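Vikix changes rules for overtime after employee complaint

The packaging company Vikix will pay its warehouse employees for the time they spend at the security check before and after each shift. The change follows a complaint by Mesfin Gashaw, a forklift driver at the company's site in Lillard, who kept a record of his waiting times over 12 weeks.

According to the complaint, employees had to stand in line before they could clock in, and again after they had clocked out. In total Mr. Gashaw recorded 727 minutes of waiting without pay.
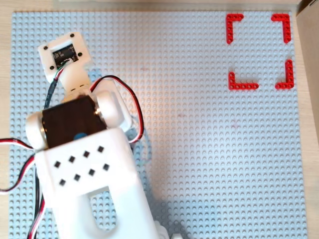 LILLARD, August — The new rules were sent to all 624 employees of the site in a letter this month. From now on the time clock will stand at the entrance, before the security check, and the working day begins when the employee reaches it. Persons who left the company during the past year can also ask for payment, but they must do it in writing.

Vikix did not accept that it broke the law. In its letter the company says that the old practice was "in line with the contracts at the time." The two sides settled before a hearing, and Mr. Gashaw continues in his job.

The law office Rana, which represented him, advises workers in a similar situation to write down dates and times every day and to keep copies of their pay slips. Employers should check where their time clocks are placed — also at smaller sites.

A second complaint, about breaks on the night shift, is still open.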